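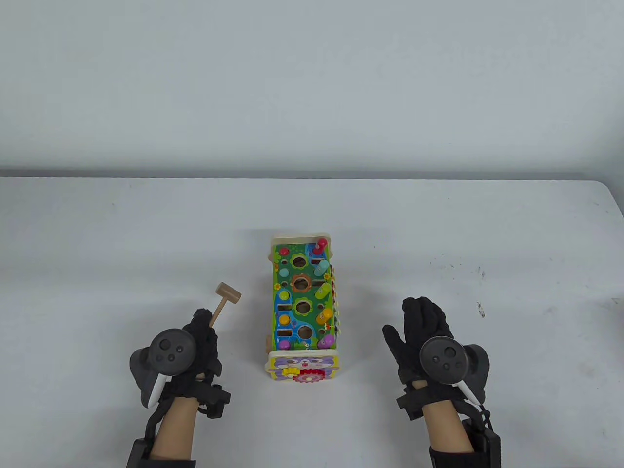 Kidiris sells its wearable capture kit as a replacement for the teleoperation rig. Two knitted gloves, two hand-mounted controllers, two wrist modules, a license for the Vellutley software. The operator does the task by hand and the kit records it for robot training. The price is $2,867. I think that is fair for the hardware and too high for the license.

The case for the hardware is simple. A person in gloves can pick up a toy mallet and work on a peg board at close to normal speed. The same task through a leader arm is slow, and the slowness ends up in the data. In our trial we logged 1,018 episodes, most of them tabletop work with toys and small tools, and operators needed 30 minutes of practice before their recordings were usable. Our old rig took days.

The weak point is the wrist. The straps have to be tight or the module rotates, and the cables run back along the forearm, where they limit reach across the body. Operators asked for a break every 60 minutes. A lighter module would help more than any software feature on the February roadmap.

Tracking held up well on open tables. It was worse for grip. A controller on the back of the hand reports where the hand is and says little about how hard the fingers are closing. For a mallet that matters — a loose hold and a firm one look nearly the same in the pose log, and a gripper has to choose one.

Then there is Vellutley. It exports to its own format, and conversion is a paid add-on. Bikolier includes conversion in the base price, with coarser tracking. Nguyen-Tran publishes its file layout and lets buyers write their own tools. Kidiris should do the same. Labs that pay for hands-on recording hours should be able to read the results without a second invoice.

I would buy the kit again, with a one-year license and no add-ons.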